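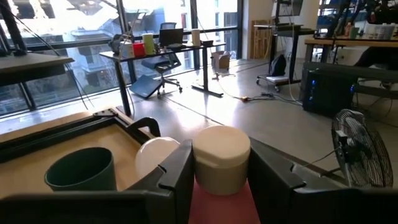

1/ Storage week at Nurnarthorpe. Rule for paint: bottles stand upright, caps on, one bin per table.

2/ Bin volume matters less than footprint. A 500 ml bottle tips if the bin is half full.

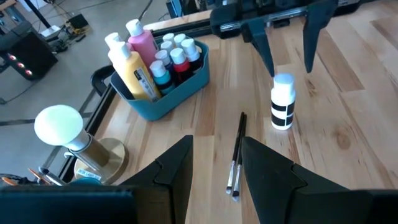
Silura Art Club

3/ Teal bin, butcher-block top. Large yellow bottle is leaning; I'd put it at the back next to the pink one. Small bottles pack tightly on the right.

4/ Brushes get stored flat until sorted by size. We own 17.

Reading time: 3 min

Comments
"Do you label the caps?"
"Same bin here. Handles crack."

We use cookies. Accept / Manage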